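Chapter 2: Warm Hearts in Cold Places

By Yatziri Becerra
Oct 3, 2025

Print this chapter | E-mail this chapter

When I was a student, my first teacher in planetary science, Nga Phí, used to start her lectures on moons by asking us to bend a paper clip back and forth until it got too warm to hold against the lip. (Try it, it's quicker than you'd think!) Then she would put the paper clip down and talk about Jupiter for the rest of the hour, and it took most of us until the walk home to see that she had never changed the subject.

In Chapter 1 we looked at the heat a planet starts out with, and the heat it gets from radioactive elements in its rock. Both run down over time, and small bodies lose their warmth faster than large ones, for much the same reason that a pea cools before a potato. By that reasoning a small moon far from the Sun ought to be a frozen, finished sort of place. Some of them are. But Io, which is only a little bigger than our own Moon, is covered with active volcanoes, and little Enceladus, near Saturn, sprays water vapor and ice grains from cracks at its south pole. Something is keeping them going, and this chapter is about what that something is.
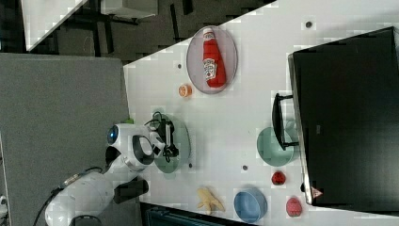 Figure 2.1. Ketchup bottle resting on a plate.

The short answer is tides. We usually meet the word at the beach, where the pull of the Moon raises and lowers the sea, but solid ground feels tides as well. A planet pulls harder on the near side of its moon than on the far side, and the moon is stretched a little along the line between them. If the moon's orbit were a perfect circle, and it always kept the same face toward its planet, the stretch would stay the same forever and no heat would come of it.

Real orbits are a bit oval, though, so the moon is stretched more when it is close in and less when it is farther out. Round it goes, squeezed and released, squeezed and released, and friction inside turns part of that motion into heat. 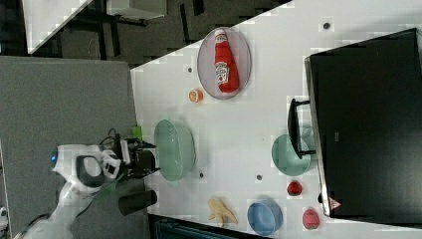
Figure 2.2. Table with a green bowl, a plate and a ketchup bottle.

You may be wondering (my students always do, bless them) why the orbit doesn't simply settle into a circle and put an end to it all. Left alone, it would tend to. Io isn't left alone. For every trip Europa makes around Jupiter, Io makes 2, and the regular tugs keep Io's orbit slightly oval. We will work through this in Section 2.3, with plenty of drawings, and then ask what it may mean for the ocean thought to lie under Europa's ice.

Before you read on, look back at your notes on density and on gravity. You will want both close at hand.

Comments (3)

Vy Quan: The paper clip works! Mine snapped, so bring a spare.

Hiếu Chu: Is Section 2.3 up yet? The link in the contents takes me back to Chapter 1.

Toàn Thái: We read this one aloud in class. Could you add something on Triton in a later chapter?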